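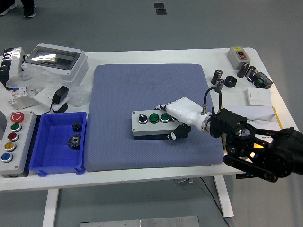

기계가 지금 집안일이나 작업장의 잔일을 사람 대신 할 수 있습니까?

정해진 자리에서 같은 물건으로 반복하는 일은 일부 할 수 있지만, 물건과 자리가 매번 바뀌는 일은 아직 사람이 훨씬 잘합니다. 집안일의 대부분은 두 번째 종류입니다. 작업장에는 두 종류가 섞여 있습니다.

처음 | 갤러리 | 작업 노트 | 자료 | 연락

손과 버튼: Bidutetti 갤러리
2020년 2월 6일

이 페이지는 기계가 하는 작은 일에 대한 사진 갤러리입니다. 저는 Pevley라는 작은 회사에서 조작반과 스위치함을 조립하고 검사하는 일을 합니다. 한국어는 저의 모국어가 아닙니다. 문장이 조금 딱딱해도 이해해 주시면 감사하겠습니다. 틀린 표현이 있으면 연락 주십시오. 고치겠습니다.

갤러리의 이름 Bidutetti는 제가 쓰는 작업 기록의 이름입니다. 기록의 주제는 한 가지입니다. 사람이 생각하지 않고 하는 일을 기계가 어디까지 할 수 있는지 보는 것입니다. 예를 들면 버튼을 누르는 일, 뚜껑을 여는 일, 부품을 상자에 넣는 일입니다. 큰 공장의 용접 로봇이나 도장 로봇은 다루지 않습니다. 그런 로봇에 대한 글은 이미 많이 있고, 저보다 잘 아는 분들이 쓰셨습니다.

사진 아래에 짧은 설명을 붙이고, 그 다음에 노트를 적었습니다. 사진만 보고 싶으신 분은 노트를 읽지 않으셔도 됩니다.

사진 1. 조작함 위의 손
흰 손가락이 회색 조작함의 버튼 쪽으로 뻗어 있고, 검은 엄지는 상자의 앞쪽 모서리에 내려와 있습니다. 네 번째 버튼은 손가락에 일부 가려져 있습니다.
왼쪽 파란 쟁반에는 크기가 다른 검은색 기어가 두 개 있습니다.

노트: 버튼을 누르는 일

버튼을 누르는 것은 아주 쉬운 일처럼 보입니다. 저도 처음에는 그렇게 생각했습니다. 그러나 작업장에서 버튼 누르기는 여러 개의 작은 일로 나누어집니다. 먼저 맞는 버튼을 찾아야 합니다. 다음에는 손가락을 버튼의 가운데에 가져가야 합니다. 가장자리를 누르면 어떤 버튼은 비스듬히 들어가서 접점이 붙지 않습니다. 그리고 충분히 눌렀는지 알아야 합니다. 사람은 손끝의 느낌과 작은 소리로 압니다. 저는 검사할 때 버튼을 거의 보지 않습니다.

기계에게는 상자가 움직이는 것도 문제입니다. 조작함이 벽에 나사로 고정되어 있으면 누르는 힘은 모두 버튼으로 갑니다. 책상 위에 그냥 놓인 상자라면 밀릴 수 있습니다. 사람은 이때 다른 손으로 상자를 잡거나, 같은 손의 엄지로 앞을 받칩니다. 신입 사원에게 이것을 가르친 적은 한 번도 없습니다. 모두 첫날부터 그렇게 합니다.

손가락이 여러 개인 손은 이런 점에서 장점이 있습니다. 누르는 손가락과 받치는 손가락을 나누어서 쓸 수 있습니다. 대신 움직여야 하는 관절이 많고, 손이 커서 자기가 누를 버튼을 가리기도 합니다. 카메라가 위에 있으면 마지막 몇 밀리미터는 보지 못합니다. 저는 이 부분이 아주 재미있습니다. 사람도 똑같이 보지 못하는데 문제가 없기 때문입니다.

노트: 돌리는 스위치

사진의 조작함에는 왼쪽 끝에 흰 표시가 있는 검은색 선택 스위치가 있고, 그 옆에 녹색 버튼이 두 개 있습니다. 버튼과 선택 스위치는 서로 다른 동작입니다. 버튼은 한 방향으로 밀면 됩니다. 선택 스위치는 잡고, 돌리고, 딱 걸리는 곳에서 멈추어야 합니다.

제가 신입 사원에게 설명할 때는 "문손잡이보다 작고, 병뚜껑보다 짧게"라고 말합니다. 좋은 한국어인지 모르겠지만 모두 이해합니다. 기계에게는 이 말을 할 수 없으니까 각도와 힘으로 알려 주어야 합니다. 그런데 각도는 제품마다 다르고, 힘은 같은 제품이라도 조금씩 다릅니다. 새 스위치는 뻑뻑하고 오래 쓴 스위치는 부드럽습니다.

Pevley에서는 Stetix라는 기록 프로그램을 씁니다. 조작함을 한 개 검사할 때마다 스위치의 종류와 결과를 넣습니다. 지난 9월에 목록을 정리했더니 우리가 다루는 스위치와 버튼의 종류가 390가지였습니다. 색만 다른 것도 들어 있습니다. 하지만 색만 달라도 카메라로 찾는 기계에게는 다른 물건이 될 수 있으니까 저는 따로 세는 것이 맞다고 생각합니다.

노트: 빨간 버튼에 대하여

책상 왼쪽의 회색 버튼 스테이션에는 맨 위에 빨간 버섯 모양의 비상정지 버튼이 있습니다. 아래로 녹색, 빨간색, 노란색, 파란색 버튼이 있습니다. 빨간색이 두 개라는 점을 보아 주십시오. 사람에게 "빨간 버튼을 누르세요"라고 말하면 사람은 상황을 보고 어느 쪽인지 생각합니다. 또는 다시 물어봅니다. 저는 기계가 다시 물어보는 능력이 누르는 능력만큼 중요하다고 생각합니다.

우리 작업장에서는 비상정지 버튼도 검사합니다. 누르고, 걸린 것을 확인하고, 제품에 맞게 돌리거나 당겨서 풉니다. 푸는 방법이 제품마다 다릅니다. 이것을 기계에게 맡기자는 의견이 회사 안에 있었습니다. 저는 반대했습니다. 지금도 반대합니다. 비상정지는 마지막에 사람이 자기 손으로 확인하는 것이 좋습니다. 이 의견은 저 개인의 의견입니다.

노트: 물건이 많은 책상

로봇 전시회에 가면 책상 위에 물건이 하나만 있는 경우가 많습니다. 컵 하나, 또는 블록 하나입니다. 우리 작업대는 그렇지 않습니다. 스위치, 전선, 종이, 비닐이 같이 있고 점심시간이 지나면 누군가의 안경도 있습니다. 사진의 책상에도 여러 가지가 있습니다. 위쪽에 반투명한 창이 있는 흰색 전기함이 있는데 투명한 비닐이 일부를 감싸고 있습니다.

비닐은 기계에게 어려운 물건입니다. 투명해서 잘 보이지 않고, 빛을 반사하고, 만지면 모양이 바뀝니다. 사람에게는 귀찮은 물건일 뿐입니다. 저는 포장을 벗기는 일이 작업장에서 가장 늦게 자동화되는 일이 될 것이라고 예상합니다. 집에서도 비슷할 것입니다. 냉장고에서 랩을 씌운 그릇을 꺼내어 랩을 벗기는 일을 생각해 보십시오. 랩의 끝을 찾는 것은 저도 가끔 실패합니다.

검은 전선도 쉽지 않습니다. 전선은 한쪽을 당기면 다른 쪽에 있는 물건이 움직입니다. 우리 작업대에서 바닥으로 떨어지는 물건은 대부분 전선 때문에 떨어집니다. 사람은 팔꿈치에 전선이 닿으면 금방 멈춥니다. 기계의 팔꿈치에는 이런 느낌이 없는 경우가 많습니다.

노트: 기어와 쟁반

기어를 쟁반에서 꺼내는 일은 앞의 일보다 기계에 맞는다고 생각합니다. 단단하고, 모양이 변하지 않고, 어두운 물건이 밝은 파란색 위에 있으면 찾기도 쉽습니다. 쟁반의 벽이 한 가지 문제입니다. 벽에 가까운 기어는 손가락이 들어갈 자리가 좁습니다. 사람은 이런 때 기어를 손끝으로 조금 밀어서 가운데로 가져온 다음에 잡습니다. 이 "조금 밀기"가 작은 기술입니다.

제가 전에 일한 Pakzad의 공장에서는 이 문제를 쟁반으로 해결했습니다. 부품마다 자리가 파여 있는 쟁반을 만들었습니다. 그러면 간단한 집게로도 충분합니다. 다만 부품이 바뀌면 쟁반도 다시 만들어야 합니다. 같은 부품을 하루에 2,000개 옮기는 공장이면 좋은 방법입니다. 우리처럼 조금씩 여러 가지를 만드는 곳에서는 쟁반 창고가 먼저 필요해집니다.

노트: 시간에 대하여

자주 받는 질문은 속도입니다. 우리 작업장에서 숙련된 사람이 보통 크기의 조작함 한 개를 모두 검사하는 시간은 30분입니다. 그중에 버튼을 누르는 시간은 아주 짧습니다. 대부분의 시간은 도면을 보고, 배선을 따라가고, 라벨을 읽고, 이상한 곳이 있으면 생각하는 데 씁니다. 그래서 기계가 버튼을 빨리 눌러도 전체 시간은 많이 줄지 않습니다.

그러나 같은 버튼을 오래 반복해서 누르는 내구 시험은 다릅니다. 이 일은 사람이 하면 손목이 아프고 집중도 떨어집니다. 지금은 간단한 실린더 장치로 합니다. 손 모양의 기계는 필요 없습니다. 손 모양이 필요한 것은 누르기 다음에 돌리기가 오고, 그 다음에 뚜껑을 여는 일이 오는 경우입니다. 동작이 바뀔 때마다 장치를 바꾸지 않아도 되는 것이 손의 좋은 점입니다.

노트: 집에서는

집안일에 대해서는 제가 전문가가 아닙니다. 그래도 작업장에서 본 것으로 조금 적습니다. 집에도 버튼이 많습니다. 세탁기, 전기밥솥, 벽 스위치, 승강기가 있습니다. 이것들은 고정되어 있거나 무겁기 때문에 누를 때 잘 밀리지 않습니다. 그러니까 누르기만 보면 집이 작업장보다 쉽습니다. 어려운 것은 누르기 전의 일입니다. 세탁기에 무엇을 넣고 무엇을 넣지 않을지 정하는 일, 주머니에서 휴지를 꺼내는 일이 그렇습니다. 저도 지난달에 휴지를 꺼내지 않고 빨래를 돌려서 검은 바지를 모두 다시 털었습니다.

요즘 가전제품에는 매끈한 터치 버튼이 많습니다. 눌렀을 때 들어가는 느낌이 없어서 사람의 손끝도 소용이 없습니다. 저의 어머니는 이런 버튼을 싫어하십니다. 누르셨는지 확실하지 않아서 한 번 더 누르시고, 그러면 꺼집니다.

읽는 분께 부탁

작업장에서 사람이 생각하지 않고 하는 작은 동작을 알고 계시면 보내 주십시오. 업종은 관계없습니다. 특히 식당 주방과 세탁소에서 일하시는 분의 이야기를 듣고 싶습니다. 저는 그 일을 해 본 적이 없습니다. 답장은 늦을 수 있지만 모두 읽습니다.

이 사이트는 방문 기록을 위해 쿠키를 사용합니다. 계속 이용하시면 쿠키 사용에 동의하는 것으로 봅니다.

© Bidutetti 갤러리 | 연락하기 | 맨 위로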